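Section 7. Setting the Table with the Joly Place Set

The Joly place set is packed by the person. Each pack holds one woven placemat, one plate, one glass, and one set of stainless steel flatware. Open one pack for each seat before you begin.

Before first use

1. Remove the paper sleeves and the hang tags from all pieces.
2. Wash the plate, glass, and flatware in warm water with mild dish soap. Rinse and dry with a soft cloth.
3. Shake out the placemat and lay it flat for up to 2 hours to let the fold lines relax.

CAUTION: Do not iron the placemat. The weave will shrink at the edges.

Laying the setting

1. Wipe the tabletop and let it dry.
2. Place the mat with its long side along the table edge.
3. Set the plate in the center of the mat.
4. Stand the glass to the upper right of the plate, with its base fully on the mat.
5. Lay the fork to the left of the plate and the knife to the right, with the cutting edge toward the plate.

NOTE: The striped mats have no right or wrong side. Either face may be used.

Pick up the knife by the handle when you move it into position. Sliding it across the mat can pull threads in the weave. 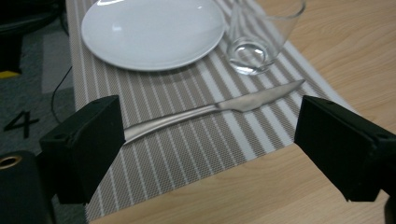
Once all the pieces are down, check that the knife and fork are parallel and that their handles line up with the bottom of the plate. If the table is narrow, the glass may be moved in closer, directly above the knife.

After the meal

1. Scrape the plate and clear it first, then the flatware, then the glass.
2. Wipe spills off the mat right away with a damp cloth.
3. Store the mat flat. If you must roll it, roll it loosely.

CAUTION: Do not soak the flatware overnight. Salt and acidic foods left on stainless steel can cause pitting.

Replacement pieces are sold singly. See Section 8 for part numbers and ordering.

Revised March 8, 2025. Text: Florian Tanner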